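Print this article
E-mail this article

Get a Grip

Two hands, one table and a great deal of carpet: a month of finding out which robot fingers are worth the trouble

The first thing you learn when you compare robot hands for a living is that every one of them can pick up a tennis ball. The brochures are full of tennis balls. There are also eggs, strawberries and, in one case, a single potato chip held up to the light like a diamond. I have been reading these brochures for 6 years and I have yet to meet the customer who needs a potato chip moved.

What customers do need is somebody to turn the screw under the table. This is the dull, knuckle-scraping end of automation, and it is where I spent most of June, in an office building with a robot that had been given the sort of job people pass along to the newest hire. Durrani, which puts together furniture in other companies' offices and takes it apart again when the lease runs out, wanted to know whether a machine could handle the fittings that live on the undersides of things. It also wanted to know what that machine should have on the ends of its arms, a question on which the industry has many opinions and very little furniture.

There were 2 candidates. The Stullum is a hand in the full sense, with jointed fingers, and it comes in a case lined with foam, like a trumpet. The Iromik is a wrist mount that takes a tool and holds it very firmly, and it comes in a cardboard box with the invoice taped to the lid. You can guess which of them gets invited to trade shows.

The case for fingers

The argument for the Stullum goes like this. The world was built for people, people have hands, and so a robot with hands can use the world as it finds it. It is a good argument, and it sounds even better from a stage. I have heard it so often that I can do the pause before "as it finds it."

On the bench, the hand made its case well. It took a wooden dowel from a tray. It passed over a washer that was lying flat, came back, thought about it, and slid the washer to the edge of the table where there was room to get a finger underneath. I admit I was charmed. It is hard to watch fingers do something sly and keep a clean spreadsheet.

Then we asked it to hold a screwdriver. It held the screwdriver the way a toddler holds a crayon, with complete conviction and no particular plan. The first turn was fine. On the second the handle had crept around in the palm, and by the third the tip was pointing at me. We changed the grip settings. We wrapped the handle in rubber. We bought a fatter screwdriver. Over the whole test the hand drove 289 screws, and I believe I aged a little with each of them.

The case for a stick

The Iromik has no such troubles because it has no such ambitions. The tool goes in the mount, you tighten the mount, and the wrist turns. There is no grip to slip. If you have ever used a cordless drill, you already know everything it knows.

Its trouble comes before and after. It can't get the screw out of the tray or steady a loose panel. It can't brush aside a bit of packing foam that has landed on the hole. Take away the one job it was set up for and you have an expensive arm with a poker on the end. One of Durrani's crew watched it stall in front of a piece of cardboard for most of a coffee break, then reached in and moved the cardboard, which rather spoiled the data but did wonders for morale.

So we did what buyers always do when they are told to choose, and asked for both: fingers on one side, a tool on the other. The makers of each product were polite about this, in the tone of people seating a divorced couple at the same wedding.

Down on the floor

The trouble with furniture is that the interesting parts are low down and facing the wrong way. A person lies on the carpet and complains. A robot has to get its arms up beneath the panel without leaning on it, while its own legs take up much of the space you would have liked to use. People who draw robots tend to draw them standing at a counter. I would like those people to come and look at a hinge. 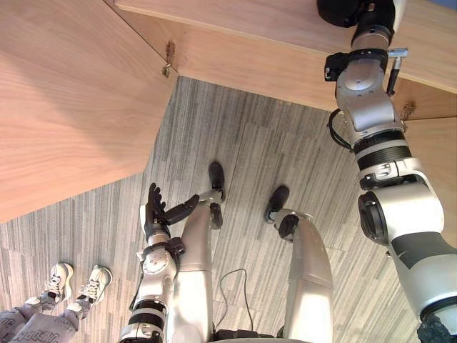 Divided labor: the black hand stays open over the carpet while the other arm, with a slender tool at the wrist, reaches up to the underside of the panel.

It was down here that the score sheet, so tidy on the bench, began to come apart. We had marks for speed, force and accuracy. We had no marks for elbows. An arm that could reach any point in open air would get within a thumb's width of a fitting and stop, because some other part of it had arrived somewhere else first. The cable was worse. A cable that hangs nicely at counter height becomes a lasso once the arm goes up and the wrist goes over, and I started keeping a column headed simply "cable."

The controller deserves a word, and the word is "patient." We ran Skallby, which plans for both arms at once and will wait a long time before it lets one of them do anything foolish. I came to like this. My hosts, who pay people by the hour, liked it less. Tell it that the hand may rest against the wood and it speeds up a good deal. Forget to tell it, and it treats every table leg as a priceless vase.

The cameras I had expected to hate, and did. From up top, the view of a screw on the underside of anything is mainly a view of the arm you have sent to find it. The little camera we tried at the wrist saw the screw beautifully until the tool reached it, and from then on it saw the tool. We ended up trusting touch for the last stretch, feeling for the slot in small circles, exactly as you do when you have dropped the flashlight.

What I would buy

If the work is only screws, buy the Iromik, keep the box it came in, and spend the savings on somebody to move the cardboard. If the work is anything a person would call "sorting out the table," you will want at least one hand with fingers, and you will want it for the humble stuff: holding a panel still, pushing trash out of the way, finding the edge of a thing. Don't give it the screwdriver. It will only show off.

Both units came through the month in working order. Stullum says its fingertips are good for 2000 hours before they need changing, and I have no reason to argue, though by the last week ours had the dull polish of a bus seat. The Iromik looked the same as the day it arrived. I suspect it will look that way when I retire.

Durrani has taken one of each through the fall, on the paired setup, with Skallby left at its cautious settings for now and the cable rerouted on the inside of the forearm. I have asked for the "cable" column to be kept up in my absence. The foam-lined case, I am told, is being used for sandwiches.

Print this article
E-mail this article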